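Spent Saturday with the picking cell at Nollstead again. Two gray bins, one arm, and a table older than the rest of the budget. A thread, mostly so I can find my own notes next time.

Background for the new people: Promia built the cell, I look after it, and the arm's one job is to move odds and ends out of the front bin and into the back one. It does this all day. It's better at it than I'd be by lunchtime.

The complaint on the ticket was "misses on the left side." Misses by how much? In which direction? Every time or only when the boss walks by? The ticket did not say. The ticket never says.

First thing I checked was the camera mount. Fine. Second thing was the arm's idea of where zero is. Also fine, which annoyed me, because I'd brought the good laptop for that.

Then I leaned on the bin. The bin moved.

So: 7 mm. The front bin had crept 7 mm off its mark, and the software had gone on believing in the old position with total confidence. I know managers like that.

Bins get shoved. The gripper brushes a wall, somebody drops in a load from too high up, the whole thing walks a hair at a time. Bar clamps hold it, provided someone tightens them. I'm told everyone thought someone else had.

How I set it now, in case you run one of these:

Loosen both clamps. Push the bins together until there's no gap. Line up with the tape on the table. Pads flat on the metal, then tighten one side a bit, the other side a bit, and back again. Crank one all the way first and the bin twists on you.

Then lean on it. If it moves, you're not done. If the table moves, you have a different weekend ahead of you.

About the tape. I've had two separate people offer to clean it off for me because it looked messy. That tape is the most accurate instrument in the building. Please leave it alone.

Next, the cables. The bundle has to follow the arm without snagging on a rim, and the only way I trust is to run the arm slowly to every corner and watch. It took 30 minutes. I found one tie pulled too tight and replaced it with a looser one. Thrilling stuff.

Wiped the gripper plates too. They're clear, so you'd think dirt would be easy to spot – it isn't, until you tilt them to the light and feel ashamed.

Baidoo (the office, not the town) asked if we should replace the front bin since the wall's so scuffed. No. Scuffs don't bother the camera once it's tuned for them. A nice shiny new bin means reflections I haven't met yet, and I'd be back here for another 10 hours.

Test load is the usual junk drawer: something soft, something small and hard, something black and floppy that won't sit the same way twice. If it can handle the floppy one, Multura's parts will be a vacation.

Clamp check is now on the weekly sheet, right above "empty the trash." I give it a month before both get skipped.

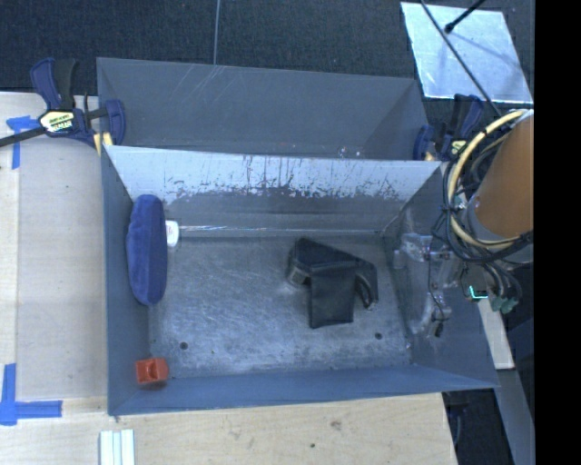
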